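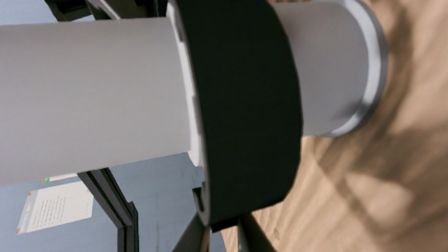 Light grays are coming out of my pigment inkjet with a pink cast on uncoated paper, and I can't work out which part of the chain is adding it. Mid grays are acceptable and solid black is acceptable. The problem sits in the top end, where the sheet is nearly bare and only a thin scatter of ink is laid down. On screen, the white section to the left of the black band goes from a slightly darker gray-lavender along the top to a softer white toward the lower side, and a tone of that kind is what I can't hold on paper. The lavender turns to a dull pink, the softer white disappears into the bare sheet, and there is a visible step between the two where I expect a smooth change.

Setup: Fesunari desktop pigment printer, matte black cartridge installed, page counter at 2,829. Paper is Ikwood uncoated, natural white, the heavier of the two weights they sell. I print through the normal driver, not a RIP. The paper profile is the one downloaded from the paper maker's page. The monitor was calibrated in August with a borrowed colorimeter and I have not touched its controls after that.

What I have tried so far:

Nozzle check, clean on all channels.
Head alignment, no change.
Perceptual intent in place of relative colorimetric. The cast got slightly weaker, but everything else went flat.
The driver's grayscale mode. This removes the pink, but it also removes the lavender, so it doesn't help with color work.
A fresh sheet from an unopened pack. Same result.

Files are 8-bit sRGB because that is how they reach me. I can convert them to something else before printing if there is a reason to. I do not own a spectrophotometer and would like to avoid buying one for a few prints a month. Is this a profile fault, a paper fault, or something I have set wrong?

Posted by coldpress_margin
Tags: inkjet, uncoated paper, color cast, highlights, profiles

Two separate faults, probably, so test them separately.

Sorry, wrong box, that was meant as a comment. Full reply is further down. (drydown)

sheetfed_basement

Check that color management isn't being applied twice. It's the usual cause of a pink or magenta shift. If the application is set to manage color, the driver has to be set to off, and on Fesunari drivers the setting goes back to automatic whenever you change the paper type. Mine did it for months before I noticed.

Also clean the heads again. A nozzle check only tells you about that minute.

Comments on this reply

coldpress_margin: Checked. Driver color adjustment is off and stays off, because I saved it as a preset. I printed the same file with it deliberately on and the result was much worse, orange overall, so it isn't the fault I have.

sheetfed_basement: Then I'd try different paper.

drydown: I would hold off on more cleaning cycles. They use a lot of ink and fill the waste pad, and a missing nozzle shows as banding in the light ink, which isn't the symptom described.

drydown
Marked as accepted

The step and the cast need different tests. Start with the cast.

Natural white paper is not neutral. It reflects less blue than a bright white sheet, so it looks slightly yellow or cream next to the monitor. With relative colorimetric intent, the profile maps the file's white to bare paper and shifts the rest of the scale along with it. In the light tones most of what you see is paper with a little ink on top. A pale lavender laid over cream will move toward pink, and your eye, having just come from a bluish monitor, makes the move look larger than it is. To find out how much of this is the paper, do the following.

Print a gray ramp from white to black through the same profile and settings. Let it dry overnight. View it next to a blank sheet of the same paper, in daylight near a window, with the monitor off. If the light end of the ramp looks the same hue as the blank sheet, the profile is doing its job and the cast is paper color. If the light end looks pinker than the blank sheet, the profile or the ink laydown is off.

If it is paper color, you have a choice between a whiter stock and a soft proof. For the soft proof, load the profile, turn on paper color simulation, and hide the rest of the desktop so there is no monitor white left in view to compare against. Wait a minute before judging. Then adjust the light tones slightly toward blue until they look right on the simulated sheet. Adjust the light tones only, with a curve that is locked from the midtones down. A global shift will spoil the mid grays you say are fine.

If it is the profile, keep in mind that a downloaded profile was built on somebody else's unit, with somebody else's batch of paper, and very likely with a different media setting in the driver. Read the text file that comes in the download. It names the media type the profile was made with. Choosing another matte setting changes the ink limit and the point at which the light inks hand over to the full-strength ones, and the profile is then wrong exactly where you are having trouble. I would look there before anything else on the profile side.

Now the step. An 8-bit file in sRGB has few levels left between a very light gray and white, and the profile conversion merges some of them. Convert the file to 16 bits before editing and keep it there until it goes to the driver. That does not restore levels the file never had, but it stops your own correction curve from dropping more. If the application offers 16-bit output to the driver, turn it on. Adding a very small amount of monochrome noise to the light tones will also hide a step on uncoated stock, where the paper texture covers the noise.

Also check where bare paper begins. Print a strip of patches running from white down to 10 percent gray in small increments and find the first patch you can tell apart from the paper. On soft uncoated sheets the lightest patches often vanish. Whatever value that first visible patch has, set your output white to it with the levels control. The softer white you are losing then gets a trace of ink, and the edge against the bare sheet moves out to where it belongs.

Do these one at a time and write the settings on the back of each print in pencil. Ramps look alike a week later.

Comments on this reply

coldpress_margin: The text file specifies the fine art matte setting. I had been using plain matte. Changed it, reprinted the ramp on Tuesday, left it overnight. The pink is mostly gone. What remains matches the blank sheet by the window, so I am putting that down to the paper. The step is smaller and still present.

drydown: Good. Convert to 16-bit next and leave the noise until last.

coldpress_margin: Converted, and used the patch strip to set the white point. The first patch I could see was the 3 percent one. The transition is smooth at normal viewing distance. Close up there is a faint edge, and I can live with it.

sheetfed_basement: So it was a driver setting.

linen_and_lightfast

Adding an option for anyone who ends up here with the right media setting and still has a cast. You don't need to own a spectrophotometer to get a custom profile. Khunthong will make one from a mailed target. You print their patch chart with color management off everywhere, let it dry for a day, post it flat between boards, and they email back the profile. Do not fold the chart. I folded one and had to print it again.

On the software side, Skonduvwood has a linearization routine that works from a flatbed scan. I have used it on uncoated stock for black and white. It evened out the light end well enough, but I would not rely on it for color, as a flatbed does not see pale violets the way a proper instrument does.

One more thing on the paper. Ikwood natural white has a smoother side and a rougher side, and they take ink differently. The smoother one faces up as the pack is opened. If sheets have been turned over in the drawer, two prints from the same file will disagree, and it looks just like a profile problem. Pencil a small mark on the back corner of each sheet when you open the pack.

Comments on this reply

coldpress_margin: I did not know about the two sides. The ramps were all from the top of the pack, so they should be consistent, but a few of my earlier prints may not be. Will mark the rest.

drydown: Same applies to the chart if you send one off. The profile is only valid for the side it was printed on.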